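Clarkden group issues rules for wrist wiring and floor cables on robot arms

Posted Monday, 9:40 a.m. | By the Clarkden news desk

Cilta, the Clarkden trade group for small automation shops, has put out a short set of rules on cables for members who run robot arms in offices, labs and light workshops. The rules take effect in January.

The document runs to nine pages and deals with two areas: wiring carried on the arm itself, and anything left on the floor within the arm's reach. Cilta says the second area was left out of its earlier guidance, which was written for caged cells on bare concrete.

Under the new text, a wire at the wrist must have enough slack for the full turn of the joint — but no loop may hang lower than the fingertips. Members are asked to check this with the power off at the start of each shift and write down the result.
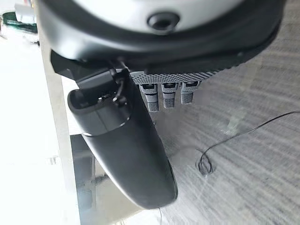
Photo: Mutus

Floor cables get stricter treatment. Any cable that crosses the work area has to be taped down, covered or moved before the arm is switched on, and spare length may not be left coiled under the gripper. Carpeted rooms are covered in the same way as hard floors.

Cilta sent the draft to its 128 members over the summer. Mutus and Acheampong, two of the firms that replied, asked for more time to refit older arms. The group agreed to a grace period of two months for wrist wiring. There is no grace period for the floor rules.

Members can get the text from the Cilta office. A checklist for printing will follow.

Related items
Acheampong adds second shift at Clarkden plant
Emergency stop buttons: where to mount them
Mutus opens gripper repair bench

We use cookies to remember your settings and count visits. By staying on this site you accept our cookie policy.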